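March 25, 2020

Back on the handheld gripper demos. Writing this up while it's fresh, mostly for me and for Hakim Khoo, who asked yesterday why the Skustley policy keeps closing its fingers too early on anything long and pale. Good question! I have half an answer now.

Quick recap for whoever reads this after us. The set we trained on last week was 367 demos, all from the Drodine pair, all on the bare wood tabletop. Trained fine, loss looked lovely, and then on the arm it grabbed at air in front of white objects more often than I'd like to admit. My guess was that the policy had learned "edge of bright thing = close now", because in the old set every white object sat on brown wood and the edge was about as loud as an edge can get. So the plan was simple: kill the contrast. White board over the table, white objects on the board, and see whether the demos themselves get harder for a person to do, and then whether the policy trained on them gets less jumpy.

Objects are from the white half of the Foulkes box. The power strip and the remote get most of the attention because they're both long, and how you line up on a long thing matters so much more than on a cube.
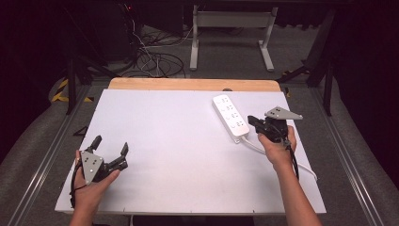
The rule I'm trying for approach is: come in slow, jaws open, hold still for a beat before closing. I had to say it out loud to myself for the first few because I kept rushing. When you've done a lot of these your hands want to blend the reach and the close into one motion, and I think that's exactly what the policy picked up from the old set. There's no clean moment in those recordings where the gripper is in place and still open. It's all one smear. The pause gives the model a boundary to learn, or that's the hope.

Things I noticed along the way, in no order:

The cords are a pain. With anything that has a tail, the cord ends up wherever it likes and my wrist ends up over it. I decided not to tidy it between takes. Hakim will disagree, he likes a clean reset. My feeling is that if the cord only ever lies one way we'll get a policy that looks for the cord. Left it as a note in the Esow log so we can filter those takes out if I'm wrong.

Tracking was OK. The plates on the grippers dropped out a couple of times when I rolled my wrist too far over, and I threw those takes away on the spot and redid them. I should write a proper check for this – right now it's me squinting at the trajectory plot and going "hmm, no". The plot jumps are obvious when they're big. It's the little ones that worry me.

Both hands. For one-handed grasps I've been keeping the other gripper up and open, off to the side, instead of putting it down. In the old set it was sometimes on the table and sometimes in my hand and sometimes who knows, and the two-arm policy did funny things with the idle arm. One convention from now on: idle gripper stays in the hand, open. Please stick to this if you record any.

Now, grasp point. For the remote I'm closing over the middle, fingers straddling the body, long axis lined up with the gripper. I tried a few across the end as well and they're just worse, the thing wants to swing when you lift. From the wrist camera the middle grasp has another problem, though. Once you're closed, the fingers cover most of what you'd use to tell where along the remote you are.

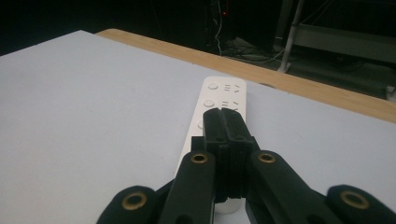
So the buttons are doing a lot of work. On a white body against a white board, the little printed marks next to them are some of the darkest detail left on the object, and if I were the network that's what I'd latch onto. Which is fine for this remote and terrible for the next one. I flipped it face down for part of the session and my own hit rate went down, so I'd expect the policy to suffer too. Kept both versions, labeled separately.

Total for the session: 200 usable takes. I wanted more, but my forearms quit before I did. Each one takes me around 25 seconds including the reset, and then there's everything that goes in the trash.

Kicked off a training run on the new set alone, same config as before, same seed, no color jitter. I know, I know, jitter would probably help, but I want one change at a time. If I turn on the augmentation and swap the background in the same run I'll learn nothing and have a nice curve to show for it.

Early look, from a checkpoint well before the end: the closing command comes later than it did in the old model when I replay held-out takes. That's the direction I wanted. It's also more hesitant, and on a few of the face-down ones it hovers and never closes at all. Could be too little data, could be that my pause is too long and it's learned to sit there forever. I did get slower as the session went on. Need to plot pause length against take number before I blame the model.

To do next:
– pause length plot (me)
– dropout check on the tracking, even a dumb threshold would beat squinting
– mix old and new sets, train once, compare with both
– dark objects on the white board, so we have the reverse case
– Hakim, can you look at the closing labels? I think the threshold we use to call a gripper "closed" is set for thin objects, and the power strip may be tripping it late

If the mixed run looks sane I'd like to go to 700 takes before June and bring in a second person, so we don't end up with a policy that moves exactly like me. Left the board on the table and the grippers on charge.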